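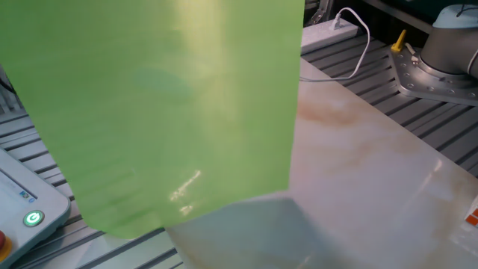 Figure 7. Plastic sheet hanging over the work platform. The pendant is at the lower left, with the power button lit.

7. Teaching a task with a thin sheet by hand guiding

This section describes how to show the arm a task in which it carries a thin, flexible sheet over the tabletop. It is written for the Dirkivell teaching software on the Lusitz bench. If you have not yet completed section 6 (Teaching with rigid parts), please do that first. Sheets are more difficult, as they continue to move after the arm has stopped.

A thin sheet bends, turns and catches air. The software records only the path of the arm and the state of the tool. It does not record the shape of the sheet. For this reason the person who teaches must move in a way that gives nearly the same shape each time.

7.1 Before you start

1. Read the safety pages at the front of this manual. The emergency stop on the pendant must be inside reach of your hand during the whole session.

2. Clear the tabletop. Small parts which are not needed for the task should go back in the parts box. A sheet can pull light objects along with it, and you may not see it happen when they are under the sheet.

3. Look at all cables on the platform. Cables should lie flat and stay away from the path of the sheet. If a cable makes a loop that stands up, press it down and fix it with tape.

4. Check that the mounting plate of the arm is fastened. Try each bolt with the hex key. Do not tighten further if it does not turn.

5. Switch on the controller, then press the power button on the pendant. Wait until the button is lit green and the start page is shown.

6. Open the Dirkivell menu and choose New task, then Flexible part. Give the task a name without spaces.

Note: If you choose Rigid part by mistake, the recording will work, but the pause steps in 7.3 are not available. You cannot change the type afterwards. Delete the task and make a new one.

7.2 Setting the limits

1. In Task settings, set Speed limit to 140 mm/s. It can be raised later, when the task is already running well.

2. Set Lowest height to 36 mm above the tabletop. This is the height of the tool tip, and the sheet will of course hang lower.

3. Set Settle time to 3 seconds. This is how long the arm waits at a pause point for the sheet to become calm.

4. Press Save. The message "Limits stored" must appear. If you see error 726, the height is lower than the table height stored for your bench. Go back to section 4.2 and measure the table again.

CAUTION: Do not set the Lowest height to zero in order to lay the sheet flat. Use the Lay down step in 7.4 instead. With height zero the tool can press on the tabletop and scratch it.

7.3 Recording the carry movement

1. Fasten the sheet in the tool along its upper edge. Hold it at two places if your tool allows this. With one holding place the sheet will turn around during the movement.

2. Stand at the side where you can read the pendant. Do not stand behind the sheet. Also a see-through sheet hides the small parts behind it, and your hand can come between the arm and the platform.

3. Press Free move on the pendant. The arm becomes light to push. Keep one hand on it from this moment.

4. Press Record.

5. Lift the arm straight up until the lower edge of the sheet is free from the tabletop. Lift slowly. A sheet which lies flat on a smooth surface sticks a little, then lets go suddenly.

6. Press Add pause. Wait for the sheet to hang still.

7. Guide the arm sideways to the place where the sheet shall be laid down. Keep the same speed for the whole way. If you slow down very much near the end, the lower edge swings forward.

8. Press Add pause again and wait.

9. Press Stop recording, and after that switch off Free move. Keep your hand on the arm until the pendant shows "Holding".

CAUTION: Free move does not know the weight of the sheet. With a large or wet sheet the arm can sink slowly when you let go. If this happens, press the emergency stop and enter the part weight as described in section 5.4.

Note: Corners that curl do not disturb the carry movement. They do matter for laying down, see 7.4.

7.4 Recording the Lay down step

1. Choose Add step, then Lay down.

2. Switch on Free move and press Record.

3. Lower the arm until the lower edge of the sheet touches the tabletop. Watch the edge from the side. On a tabletop with a pattern the contact can be hard to see, and the shadow of the sheet is a good help: the edge and its shadow meet at the moment of contact.

4. Continue down and at the same time pull back, so the sheet is laid from the lower edge towards the upper one. If a fold appears, do not try to repair it in the same recording. Press Stop recording, discard it and start again from point 2.

5. When the tool is at the lowest height, press Open tool.

6. Lift the arm a little, press Stop recording and switch off Free move.

Record the Lay down step several times. The software makes one common path from the recordings you keep. Discard every recording in which the sheet was folded, because a bad one will pull the common path in the wrong direction.

7.5 Using remote control instead

If the bench is behind the fence you can do the same with the Neagu hand controller. The points in 7.3 and 7.4 are the same, with these differences:

- Free move is not used. Choose Remote in the upper menu.
- The left stick moves the arm over the table, the right stick moves it up and down.
- Hold the enabling switch in its middle position. The arm stops if you release it or if you squeeze it fully.
- Turn the camera view so you see the sheet from its narrow side. From the front you cannot judge the distance to the table.

Note: There is a short delay between the stick and the arm. Make small movements until you are used to it.

7.6 First playback

1. Put a new sheet in the tool. Used sheets keep their folds and will give a different result.

2. Set playback speed to the lowest value and press Play. Keep your hand at the emergency stop.

3. If the sheet catches on something, stop the arm, remove the sheet by hand and correct the path in section 8.

Domport Training Manual, text revised July 6, 2018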